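Subject: Re: [umitz-readers] Spring book swap, dates and boxes

On Tuesday the Stuvuver branch wrote:

> We have 187 books left over from the fall swap and can bring
> 115 of them in the van. The rest are textbooks that did not
> move last time. Do you want those too, or should we hold
> them back? We also need to know if hardcovers still count
> as two paperbacks.

Please hold the textbooks back. We took 24 of them in the fall and most are still on our shelf. The 115 are welcome, and earlier in the day is better, before the tables fill up.

On hardcovers: one for one this time. The two-for-one rule made for long lines at the desk, and people with a single hardcover didn't know what to do with the odd credit. Write the credit on the yellow slip as before. Slips from the fall are still good.

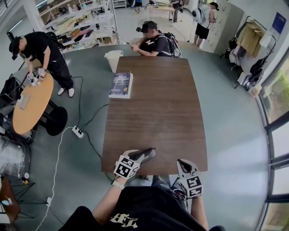 Flutila asked whether children's books could go one for one as well. Their families tend to bring picture books by the bagful, and under the old rule they went home with half as many as they came with. They would also like the children's table near the door, so strollers don't have to get past the cookbooks.

Yes to both. The children's table will be the first one on the left.

We open at 9:30 and stop taking books at 2. Anything with mold, missing pages or a library stamp goes back to whoever brought it. Cai is lending us 70 flat boxes, which should cover the pack-up, but they want them back unmarked, so use the tie-on labels and no tape on the sides.

If your branch can't bring its own table signs, reply to the list by the end of April and we will print extras.

Umitz branch desk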